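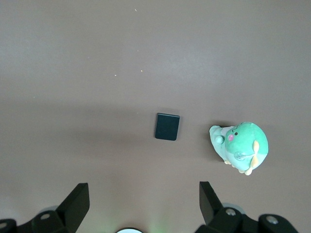 About us

Hi, I'm Ignacio Mateos, and I sell tea. If you've landed on this page you probably typed "Mateos tea" into your phone while standing outside a locked door, so let me get this out of the way: the shop opens at 10 in the morning and closes at 6, the door sticks when it rains, and you have to push it with your shoulder. Come on in.

For everyone else, the long version.

I grew up in a coffee house. My mother drank it, my father drank it, and my grandmother drank it out of a soup bowl with bread in it. Tea was what you got when your stomach hurt. I was well into my thirties before I had a cup that tasted like anything, and I had it in the back room of a furniture importer's office in Plosholm, where I was working as a bookkeeper and not a very happy one. A supplier had left a paper bag of oolong as a thank-you gift and it had been sitting on top of the filing cabinet for months. I made it all wrong (boiling water, a coffee mug, way too many leaves) and it was still the best thing I'd had in my mouth that year. It smelled like peaches and toast. I drank the whole bag in two weeks and then I had to find out what it was, and the bag had no label!

So I started ordering samples. Then I started ordering samples from the people who supplied the people I'd been ordering samples from. My kitchen shelf filled up, then the hall closet, then my sister's garage, which is when my sister suggested I either open a store or see a doctor.

Mateos opened in a December, on the coldest week of the winter, with 13 teas and one kettle. I'd planned for October. The plumbing had other plans. I had painted the sign myself and the letters got smaller toward the end because I ran out of board, so for the first two years we were MATEos. People still call it that. I've since had it redone by someone with a ruler, but the old board hangs in the back by the sink.

What we sell

These days there are 70 teas on the wall, give or take whatever has run out. The wall is sorted by how I think they taste, which drives some customers up it. There's a shelf for toasty, a shelf for green and grassy, one for flowers, one for fruit, one for smoke and one that just says "strange." The strange shelf outsells smoke every single month. I've tried sorting by country and by color and I kept losing things, so this is how it's going to be.

Most of it is loose leaf. We do carry tea bags, and I'm not going to make a face at you for buying them. The bags are filled with the same black tea we sell loose, cut a bit smaller, and I drink them at home on weekday mornings.

The house blend is called Wumen. It's a dark, roasty oolong mixed with a little black tea, and it came out of a mistake in my second year when I tipped the wrong tin into the big bowl. I was going to throw it out. I had a cup first, out of spite, and then I wrote down the amounts as best I could remember them and spent the rest of that winter trying to get back to it. I'm pretty sure the current version is better than the accident, though I have one customer who was there for the original and tells me every time that it isn't.

Our other regular is Dudach, which is a peppermint and fennel mix with no caffeine in it. People buy it for after dinner. It's also good cold, with a slice of orange, and I wish more of you would try that.

What we don't sell: anything with candy in it. I had a birthday cake tea once, with sprinkles. The sprinkles melted and the cup had an oil slick on it. Never again. I also don't make health claims. I get asked a lot which tea is good for weight, or sleep, or joints, and my answer is always that I'm a former bookkeeper and you should ask somebody with a license. I can tell you which ones have caffeine and which don't, and which ones I'd personally want if I had a cold.

How we buy

I buy in small lots, usually twice a year, and I taste everything before I pay for it. That sounds grander than it is. It means I line up a row of white cups on the counter before opening, pour the same water over the same weight of leaf in each one, and slurp them all with a soup spoon while making notes nobody else could read. (You have to slurp. The air carries the smell up the back of your nose. My daughter won't stay in the room for it.)

Spring is when the green teas come in, and I'm a bit of a pest about freshness with those. A green tea that's been sitting around for a year tastes like hay, so whatever's left from the last crop gets marked down when the new one arrives. It's still good for iced tea and for cooking rice in. Dark teas are more patient, and a few of them have been in the back longer than some of my staff have been working.

I've made bad buys, too. One year I fell for a smoked black that I adored in the sample cup, and I ordered so much of it that we were giving it away with every purchase until the following summer. It tasted like a campfire. One person loved it and bought four bags. If you're reading this, hello, I still think about you.

The tasting table

In the back half of the shop there's a long table where we run tastings in the evenings, twice a month. It's $20 a person and you try six teas, with something to eat in between so that you don't float home. We take eight people at a time. It used to be ten but everybody's elbows got in the way.

You don't need to know anything. Really! The best tastings are the ones where half the table has never had a loose leaf tea and somebody says a thing like "this one tastes like the inside of a tent," and then everyone can taste it and the evening just takes off from there. I do talk a little at the beginning about water and time, and then I mostly try to keep quiet and pour. I'm told I'm not very good at the keeping quiet part.

If you'd like to book the whole table for a birthday or an office thing, call the shop or come by and talk to me. Please don't do it by email the day before. I've lost two of those and felt terrible both times.

A word on brewing, because you're going to ask

The question I get more than any other is "why is mine bitter?" and the answer is nearly always that the water was too hot or the leaves stayed in too long. For green tea, let the kettle sit with the lid open for a few minutes after it boils. Set a timer. Two minutes is plenty for your first try. For black tea you can go right off the boil, and for anything on the fruit shelf you can forget about it completely and go hang out the laundry.

You don't need fancy equipment either. We sell pots because I like pots, but a mug and a small strainer will get you most of the way there. I used a saucepan for a whole year. If your tap water tastes like a swimming pool, your tea will too, and a plain filter jug will do more for you than a new teapot.

And store it in something with a tight lid, away from the stove. Everyone keeps their tea over the stove. I kept mine over the stove.

The logbook

By the register there's a fat green notebook where customers write down what they thought of a tea. I started it because I wanted to know what people really did with the stuff once they got home. We're up to 1,144 entries now. Some are one word ("soap") and some run to two pages and involve a divorce. I read all of them, and I've dropped teas because of them and brought a couple back, too. If you've bought something from us and had an opinion about it, please come write it down, good or bad. Pens are on the string.

Who's behind the counter

Mostly me. There are three of us altogether, plus my sister on the busy days before the holidays, who was right about the garage and brings it up. If I'm out, whoever is there will look after you just as well and probably quicker, as they don't feel the need to tell you about the filing cabinet.

We mail orders out twice a week. The shipping page has the rates, and if you're local you can pick up at the shop and skip the postage. Ask for a sample while you're in. There's always a pot going, and I'm always curious what you'll make of it.

— Ignacio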